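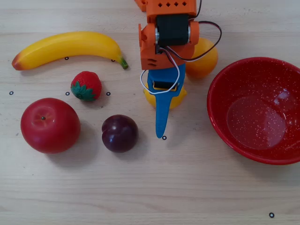

Stop Ranking Grippers by Success Rate

Search articles Search Topics Newsletter

Teun Vanhove
14 comments | Share 39

Every gripper comparison I read this year ends in the same table: fingers down the left, objects across the top, a percentage in each cell. The highest average wins. I have published tables like that myself, and I no longer think they tell a buyer or a builder much.

My own case is small. I run hobby-class arms with printed orange links and serial bus servos, and I have been comparing two finger sets on toy fruit. The first is the Tuvard, a rigid printed finger with a long taper. The second is the Ulico, shorter and padded. The task is to pick the fruit and drop it in a bowl. Same arm, same controller, same start pose, 400 attempts per set.

The Ulico came out 2 points ahead. On that basis I would have recommended it, and I would have been wrong for most benches I know of.

Consider what the average hides. Nearly all of the Ulico's lead came from the strawberry. A dimpled surface and an off-round body suit a pad. On the plum and the tomato, which are smooth and close to round, the two sets could not be told apart. On the banana the Tuvard was better, provided the wrist was turned to close across the short axis. Change the mix of fruit and the ranking flips. The mix was whatever came in the bag.

Then there is the camera. A wide finger body hides the object at the moment the policy most needs to see it. From overhead, a lemon directly under the gripper shows as a yellow edge on either side and a bit below. I logged 539 grasps with the overhead view alone, and the failures bunched up in the last part of the descent, with both finger sets. That is a sensing fault. The usual table charges it to the gripper.

Cabling gets charged the same way. A loop of servo wire that swings across a neighboring object will nudge it now and then, and the next attempt starts from a pose no one recorded. Gebremichael's test protocol asks for the cable route to be drawn and reported. I thought this fussy until I rerouted mine and 11 failures in the following batch did not recur.

What I would like to see reported is plain. Per-object results, with no average. The camera position, and how much of the object stays visible at closing height. Where each object started, measured against marks on the table. Failures sorted by phase: approach, close, lift, release. The Utmont bench group already publishes in this form, and their pages are dull to read and easy to reproduce.

The objection is that this takes longer. It does. Sorting failures by phase doubled my logging time. It also showed that I had been about to redesign a finger to fix a camera mount.

I have kept the Tuvard on the arm for now. The next change is a second camera at the wrist, and both sets will be run again from the same marks.

14 comments | Share 39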